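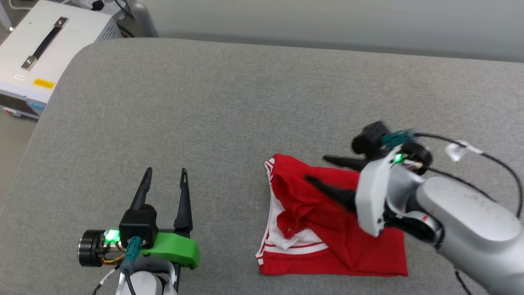 The Plumuveck clothing exchange will move into the ground floor of the former Stenen shoe store in February, giving the neighborhood group a permanent place to sort, fold and hand out donated clothes. Until now the exchange has worked out of borrowed rooms and packed everything away at the end of each session. The new space has room for large folding tables with a fabric covering, wide enough to lay out a garment such as a red one with white trim and striped bands and check its edges before it goes on a shelf. Sorting is to start there in the first week, with the doors opening to the public two weeks later.

3 min read

The exchange takes in clothing for adults and children and passes it on free of charge. Last year it handed out 1594 pieces, most of them tops, sweaters and children's wear. Sports clothing has grown the fastest, according to the group's yearly report, and will get its own rail in the new room.

The lease with Rurilholm, the company that owns the building, runs for two years. Rent has been set below the usual rate for the street in return for the group painting the walls and replacing the lighting. The shelves left behind by the shoe store will stay. They were built for boxes and are deeper than the group needs, so folded clothes will be stacked in two rows, with the same size front and back.

Search Search this site Enter keyword

Donations will be accepted at the side door on Costache Street from 4 p.m. to 7 p.m. on opening days. The group asks that clothes be washed, dried and brought in a bag that can be left behind. Items do not have to be ironed. Small faults such as a missing button or a loose hem are fine if a note is pinned to the spot. Shoes, bedding and pillows cannot be taken for now, though towels can.

Each item is laid flat, checked at the collar, cuffs and hem, and then folded to one of three standard widths. Red and other strongly colored pieces with white parts are looked at separately for dye that has run into the lighter fabric. Pieces that fail the check go to a textile recycler, which collects twice a month. In the past year that came to roughly 16 percent of what was brought in.

The checking step takes the most time. In the borrowed rooms there was space for a single table, and bags often waited until the following session before they were opened. The new layout keeps sorting at the back and the public area at the front, with a curtain between them. Bags will be dated on arrival and opened in that order.

Visitors can take up to eight pieces per visit. No proof of income or address is needed. A fitting room will be added in the corner where the shoe store had its counter, and a mirror has already been put up. Strollers can be brought in through the side door, where there is no step.

Of the 53 households that answered a survey about the move, most asked for evening hours and a better choice of children's winter clothes. The group has agreed to one late opening a week, until 8 p.m. Winter coats and snow pants will be kept out all year instead of going into storage in the spring.

The old location will stay open through the end of January. Bags left there after it closes will not be moved to the new address, and the donation bin outside will be removed at the same time. Hours and a list of the sizes most in demand will be posted on the door of the new space before it opens.

Share 16 Comments 2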